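Early Literacy Materials, Unit 4
Spelling with letter blocks and a tray

These notes continue the September class on hands-on spelling. Please read them together with the word list from Zoltanetti.

A letter block carries one letter, and the learner builds the word by putting blocks next to each other. The tray gives the word a direction. When blocks lie only on the table, many young learners will start in the middle, or from the right. With the tray we can say: begin at the left end, and push each block close to its neighbor.

For one round you prepare the letters of one short word, 11 minutes at most. In a first lesson I don't add extra letters. Later you can add one or two that don't belong - then the learner has to listen more carefully.
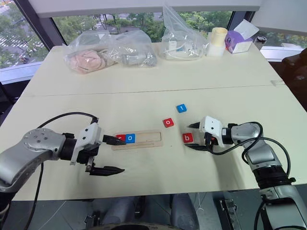

Fig. 3. Tray with two blocks at the left end; "o", "t" and "b" still on the table.

A word with a double vowel, like "boot" or "foot", needs the same letter two times. Learners often place one "o" and believe they are finished with this sound. Let them say the word slowly and touch each block. Color is a different difficulty. The same letter can come in red or in blue, and some children want to sort by color first. Allow it once, then return to the sound.

Loose blocks may be turned a little. Don't straighten them for the learner, turning is part of the task.

For next time: read Hamel, page 60, and bring 13 short words of your own.

Comments (2)

Pikov: Is page 60 in the old edition also? Mine has a picture index there.

baka_reads: My group mixes up b and d on the blocks all the time, could you write something on this please?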